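Unit 4: When the Gripper Lies to You
Faults and safety in hand-held demonstration rigs
Notes by Ingrid Villanueva, lab sections led by Saron Moges

Welcome back! This is my favorite unit of the course, so forgive the length. Last time we got the Favelwood arm to copy a pick-and-place task from recordings made with a hand-held gripper. Today we look at the time that went badly wrong, and there is a lot to learn from it.

What happened

In June the Menon project had 3216 recorded pick-and-place clips, all collected in homes. You squeeze the lever, the fingers close, the camera on the tool sees what the fingers see, and a sensor logs how far apart the fingers are. Lovely idea, and it works. The arm then learned from those clips.

On its first day of bench trials the arm picked up a plastic lid, carried it halfway to the box, and then drove its fingers together hard enough to crack it. Saron hit the stop button (good reflexes!). The second try ended the same way. The third object was a ceramic cup, and that's when everybody put on safety glasses, which they should have been wearing from the start. Please learn from that part too.

Finding the fault

The first guess was the arm's motor driver. It was swapped, and nothing changed. The second guess was the training run. That was repeated overnight with the same result, so a whole day went by before anybody opened the raw logs.

Once they did, it jumped out. In 1288 of the clips, the finger gap never read above zero while an object was clearly being held. The set screw on the sensor shaft had worked loose on one of the tools. The fingers moved fine. The sensor shaft slipped and kept reporting "fully closed." The learning software had no way of knowing, and it taught the arm that holding a lid means closing all the way, through the lid if need be.

I love this fault because every single part did its job except one tiny screw. The person holding the tool felt a normal grip. The video looked normal. You could watch clips all afternoon and never spot it, and people did!

Checking video against the log

So how do you catch it? You compare two things that should agree. Pause a clip at a moment when the fingers are apart, read the gap from the log, and ask if the two could both be true. A home recording has plenty going on in it, so train yourself to go to the fingers first and the room second.

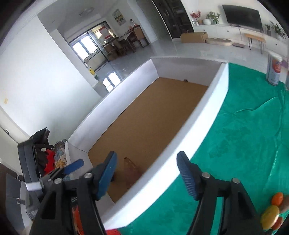
Fig. 4.1. Fingers apart over the open box, blue pads in view. A logged gap of zero at a moment like this would be a fault.

Do this at three points in every clip: before the grip, during it, and after the release. In the lab we'll use the Colillow viewer, which puts the gap plot under the video. Look for a flat line where there ought to be a bump. Also look for a line that jumps without any finger movement to match, a sign that the shaft has slipped partway and caught again.

Before you power the arm

- Glasses on, everyone in the room, including visitors.
- Stop button within reach of a person who is doing nothing else.
- Grip force limit set in the arm's own controller. Don't count on the learned behavior to be gentle.
- First 11 runs with a foam block. No glass or ceramic until those are clean.
- Open the tool fully, close it fully, and write down both readings. Do it again at the end of the session.

That last check takes under a minute and would have caught the Menon fault on the first morning.

For lab

Bring one clip from your own set and its gap log. Saron will hand out a Pereo sensor with the screw backed off a little, so you can feel how normal it seems in the hand. Write half a page on which of your clips you would throw out and how you decided. Partial slips are the hard ones, and I'd like to hear your arguments about those!

Share this page (4) | Comments (11)
We use cookies to remember your reading position. Accept / Settings
Contact the course team | © Course authors | Back to top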